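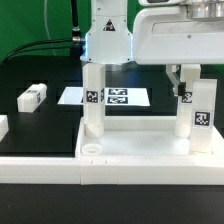 Las columnas y el bloque con marcadores, sobre la bandeja blanca de la celda de montaje de Trellutier.

GRURSTEAD, 21 de febrero de 2019 — Trellutier ha terminado la puesta a punto de su celda de montaje con brazo robótico en el taller de Grurstead, y el equipo está encantado con el resultado. La celda vuelve al calendario normal de ensayos con una rutina de calibración nueva, más corta y mucho más fácil de repetir.

El trabajo ocupó cinco jornadas. Se empezó por el brazo: revisión de los conectores de la muñeca, recorrido de los cables para que no tiren en los giros amplios y ajuste de los dedos de la pinza. Después llegó el turno de los marcadores, esos cuadrados en blanco y negro que permiten a las cámaras situar cada pieza. Se reimprimieron todos los que tenían los bordes gastados y se volvió a medir su posición respecto a la base del robot.

«La calibración completa nos llevaba una mañana entera y ahora la resolvemos en unos 11 minutos — ¡y se nota en las ganas con que se hace!», señala el equipo técnico de Trellutier.

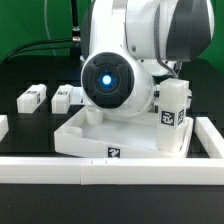 La muñeca del brazo sobre la bandeja, con el piloto azul encendido.

La nueva rutina, bautizada Stubbs, tiene tres pasos: comprobar el asiento de la bandeja, llevar el brazo a las posiciones de referencia y comparar las lecturas con las de la sesión anterior. Si la diferencia supera el margen fijado, el programa se detiene e indica qué marcador conviene revisar. Antes de dar por buena la celda se completaron 509 ciclos de prueba con piezas blancas, las más difíciles para las cámaras por los reflejos.

La misma puesta a punto se hará en septiembre en la celda de Idivham, donde el brazo trabaja con otra pinza y habrá que rehacer las posiciones de referencia. La guía de mantenimiento puede solicitarse ya en el taller de Grurstead.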